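4.3 Connecting high-wattage appliances to a metered circuit

This section applies to the Laken energy monitor when it is used with portable appliances that draw more than 11 A. Complete the pairing procedure in section 4.1 before you begin.

1. Open the Circuits tab and select the circuit that feeds the outlet.
2. Set Load Type to Resistive/Motor. The default setting, Mixed, averages readings over 32 seconds and will miss short heating cycles.
3. Enter the rated wattage from the label on the appliance. If the label gives a range, enter the higher value.
4. Set Alert Threshold. The factory value is 2000 W.
5. Press Save and wait for the status light to turn solid green.

Note: If the status light blinks amber, the wattage entered in step 3 is higher than the limit stored for that circuit. Check the breaker size under Circuits > Details.

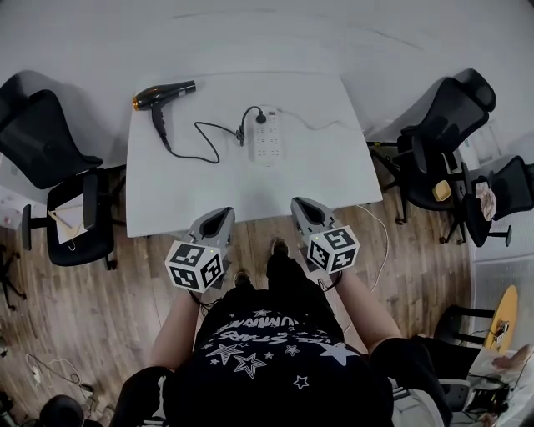 6. Switch the appliance on at its lowest setting and leave it running until a reading appears in the Live panel.
7. Move to the highest setting. The reading should rise within two refresh cycles.
8. Switch the appliance off. The monitor records the difference between the two readings as the load signature and asks for a name – up to 29 characters, no slashes.

CAUTION: Do not exceed the rating marked on any power strip in the circuit. The monitor measures load at the panel and cannot detect overheating at a plug or cord. Never connect one power strip to another.

CAUTION: Keep air inlets clear during steps 6 and 7.

Signatures are stored on the monitor, not in your account. To move them to a replacement unit, use Export Signatures (section 6.2) before you remove the old one. Firmware updates leave stored signatures in place – a factory reset erases them.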